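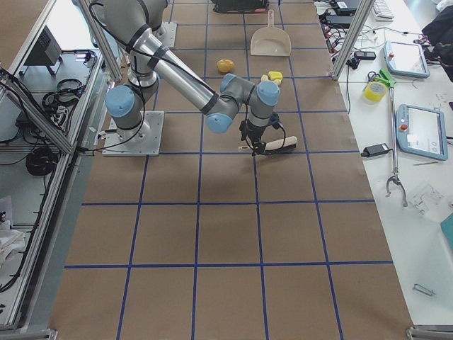
Tetmont Grid Bench
Two-arm work surface for repeatable manipulation studies

The Tetmont Grid Bench came out of a simple complaint in our own lab: we could train a policy in one week, then spend the next two arguing over whether the test had been fair. Object placement was the weak spot. So we built a bench where the layout is part of the method, and we've been very happy with what it did for our results!

What you get

The surface is covered in brown kraft paper and marked into cells with dark blue tape. Paper sounds humble, but it is cheap, it doesn't glare under overhead lights, and a worn sheet can be swapped out between studies. Each arm sits on its own square metal plate, so the distance between the two bases stays the same from one study to the next.

Every object gets a start cell and a heading before a trial. The Osel scheduler deals these out from a fixed seed, which means a second lab can run the same 100 layouts in the same order. It also mixes shapes on purpose – rolling-pin-shaped wooden cylinders, a dustpan, soft sponge-like pieces – so a grasp that only works on one kind of thing gets found out early.

What we found with it

Canan Çetinkaya ran the first full comparison on the bench. She trained one policy on demonstrations with free placement and a second on the same number of demonstrations spread evenly over the cells. Both were then tested on the same 100 layouts, one arm working at a time. Free placement finished 33 of them. Even placement finished 67. Same network, same training time, same operator!

Most of the gain came from the outer cells, where the free-placement set had very few examples. Long objects lying parallel to a tape line were easy for both policies, and long objects set at an angle are still hard. We're working on that now with the Rozīte regrasp module.

Setup notes

Allow 20 minutes to lay a fresh sheet and tape it. Check the cell corners against the base plates before the first trial of the day. Tape cables close to the arm links and leave slack at the wrist.

Ordering

The bench ships from Lukelska as a kit. Arms, grippers and pendants are not included. The layout files and scheduler are a free download, and you can use them on a table you already own.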